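Why did the robot drop the cup?
Prillusden Kids – Robots and Machines
Sun 10 November

Robots are strong and they don't get bored. But they mess up. A lot! And one time at the Brurkgate workshop a robot arm called Ultow messed up the same way over and over, so people had to find out why.

First, the job. Set the table, clear the table. Cups, plates, bowls, toy food. Easy for you. Not easy for a robot arm.

Ultow has a gripper at the end of its arm. A gripper is a hand with only two fingers. They slide together, they slide apart. No thumb, no wrist wiggle like yours. To pick up a cup it has to do all this:
Find the cup.
Get both fingers in the right place.
Squeeze – not too hard, not too soft.
Lift.
Let go, gently, in the right spot.

Miss one step and down it goes.

So what went wrong?

In June, Ultow did 445 practice pickups in one week. Plates, mostly fine. Bowls, mostly fine. Cups, trouble. The arm would reach out, the fingers would close, and the cup would tip over and roll. Sometimes the fingers closed on nothing at all and the arm lifted up and carried a big handful of air to the other side of the table. It didn't even know!
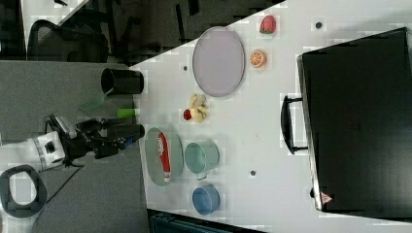 A cup on its side is a much harder puzzle than a cup standing up. It's round, so it can roll when a finger bumps it. And the robot learned what a cup looks like from pictures, mostly standing up ones. Tip it over and the shape is different. Your brain says "cup, fell over." The computer might say "hmm, tube?" or nothing.

But that wasn't the whole problem. Why was it knocking them over in the first place?

The people checked the fingers. Fine. They checked the camera. Fine. Then they looked at the numbers from the joints. A joint is where the arm bends, like your elbow. Each one has a sensor that tells the computer how far it has turned. One joint was telling fibs. Just a tiny bit! Only 2 degrees off.

Why does a tiny bit matter? Try this. Hold your arm out straight and point at something across the room. Now move your shoulder just a teeny bit. Look how far your fingertip went! Same with Ultow. Small mistake at the bottom of the arm, big mistake at the fingers. A wide plate can put up with that. A skinny cup cant.

How they fixed it

They did a calibration. Big word, sorry. It means teaching the arm where it realy is. The arm moves to 4 spots that have been measured very carefully, and if it lands in the wrong place the computer fixes its numbers. Then practice again. By the end of the summer Ultow had done 2910 pickups and hardly any cups went rolling.

They added a new rule too. If the fingers close all the way and feel nothing, STOP. Go back and look again. No more carrying air.

Safety bit – read this one!

A robot arm that is wrong about where it is can bump things. Or people. So if you ever visit a workshop like this:
Stay behind the line when the arm is on.
Never grab something the gripper is reaching for, even if it's about to fall. Let it fall.
Know where the red stop button is. A grown-up should show you.
Arm not moving? It could still be switched on. Ask first.

Word to remember
Bhutto – that's the name of our quiz owl, and Bhutto's word this week is CALIBRATE. Use it at dinner.

Next time: robots that vacuum, and why they get stuck under the couch.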